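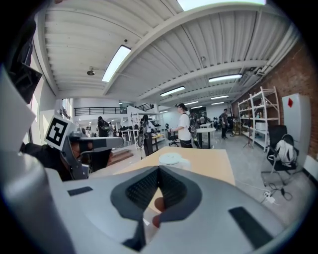
Tetsuya Fujimoto asked last time why we can't just throw out everything behind the camera and go home early. We can, and in Timent we do. It gets you about half of the way.

Week 7: Culling

Timent is the small forest level from the May build. It holds over 3,000 trees, of which a typical view shows 140. The rest still get checked, one by one, every single update, by a loop I wrote and am not proud of.

Frustum test first. Six planes, one bounding sphere per object. If the center is farther outside any plane than its radius, skip it. Check your plane normals point inward, or you will draw only the things the player can't see. Somebody does this every year.

Then group the trees. Prollon uses a quadtree, Rengifo a plain grid. The grid is uglier and I had it running in an afternoon.

Occlusion is next week. Read the Prerness notes up to the section on portals and bring your own timings, with shadows off.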